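Thread on looking after the simulated sorting cell at Drallcombe. Mostly notes to myself, posted because two people asked.

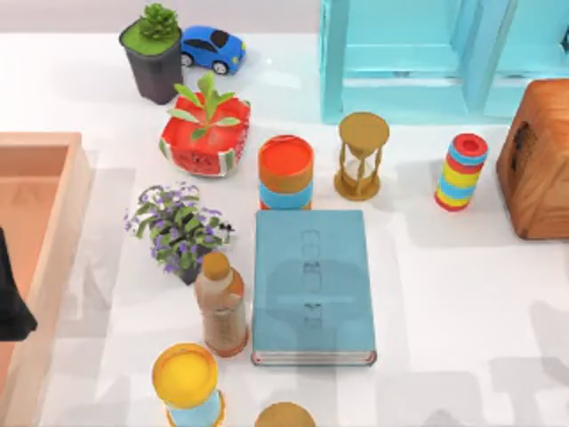

Why recalibrate an arm that only exists in simulation?

The simulated arm is meant to copy the real one, and the real one drifts. Each time we re-zero the physical joints, the offsets in the model go stale and grasps tested in sim start landing short on the bench.

**2/** Order of work after any service on the real arm: export joint offsets, load them into the sim config, restart the physics server, run the reach test. Don't load offsets with the server running. It accepts the file and keeps the old values.

**3/** Reach test is 62 poses. Pass limit is 2 mm at the tool point. Last month joint four failed on most of the outstretched poses and passed on everything close in. Classic wrong link length, and that's what it was. Someone had typed the drawing value, and the fitted part has a spacer.

**4/** Spacer now has its own line in the config, with a comment. Please leave the comment in.

**5/** Object set. The lidded containers and the hourglass are the awkward ones. Narrow waist on the hourglass, so the collision mesh has to be split into several convex pieces. With a single hull the fingers stop well clear of the glass and the log still reports contact.

**6/** The large book lies flat and was sinking into the tabletop by a hair on load, then popping up. Raised its spawn height slightly and let it settle for 300 steps before the arm is enabled. Same settle time for everything else, easier to remember.

**7/** Translucent shelving: collision is fine, depth isn't. The renderer gives clean depth on the panels and the real sensor gives rubbish. We now drop depth pixels on that material at random. Elisa Pellegrini wrote the mask for the Amato bench and it carried over with one change to the material name.

**8/** Tray walls. If the gripper clips one on the way in, look at the approach height before you touch the planner. It's stored per tray, and a new tray inherits the value from the last one loaded. I lost most of a morning to this in January.

**9/** Plants: leaves have no collision at all, pots do. The planner will happily route through foliage. Fine for sorting runs, wrong for anything where you care about disturbing the plant. There's a flag, off by default, and it slows things down badly.

**10/** Gredoseck updated their solver and our friction values shifted with it. Objects that used to hold in the fingers crept downwards during the lift. Went back to the previous version and pinned it. Will retest when I have a free afternoon.

**11/** Routine checks, for whoever has the cell next:
- compare offsets file date with the last service entry
- reach test before the first run of the day
- clear the Bular cache if textures load grey
- archive logs before restarting, the restart overwrites them

**12/** Still open: small jitter at the wrist when the arm holds still over the tray. Damping on joint six is the first suspect. Real arm doesn't do it.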